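# Ullow bowls and the bench-top shelf: a gallery of sorts

2018-09-16

Karlijn Hendriks asked me to put up a page on the bowl shelf. I said I would if I could say what I thought of it. She said fine, so this is what I think of it.

The claim, as printed on the Ullow leaflet, is that a small raised shelf "gives you back your worktop". I've heard that before. I heard it in May about a plate rack from Corrigan, which gave me back nothing and left four rubber feet stuck to the wood. A shelf standing on a table still takes up table. You can slide things under it, yes, but bowls are the very things you want on top where you can grab them, so what goes underneath? Crumbs, in my experience.

Myrtle Mahmoud disagrees and has written to tell me so twice. Her point is that coloured bowls with a place each get put back, and plain ones in a heap don't. Perhaps. She also paid 22 for hers, including postage from Wilterville, and people tend to be kind to things they've paid postage on.

**On the holes.** A perforated top is meant to let bowls drain. Fine over a sink. Over a wooden worktop I'd want a tray under it, and the leaflet doesn't mention one.

**On the colours.** Red, orange, blue. I'm told they are for sorting, though nobody who told me could say what goes in the orange. I do like them against butcher block, I'll give them that much.

**On stacking.** If you have more bowls than places you start nesting them, and then you're back to lifting one to get at another. Karlijn says this is fussing. Her kitchen has 80 centimetres more worktop than mine.

**On the table.** The one part I'd buy without arguing. Mixed tan and brown planks hide a stain far better than a single pale board, and I'd oil it before I'd trust it with beetroot.
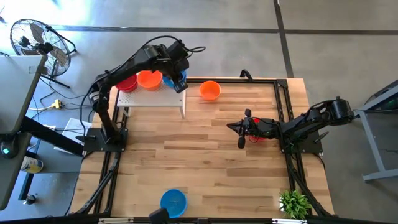 Prices for the Enex version of the shelf are due next month, and I'll add them when I have them. Myrtle thinks it will be cheaper. I'll believe that when there's a receipt.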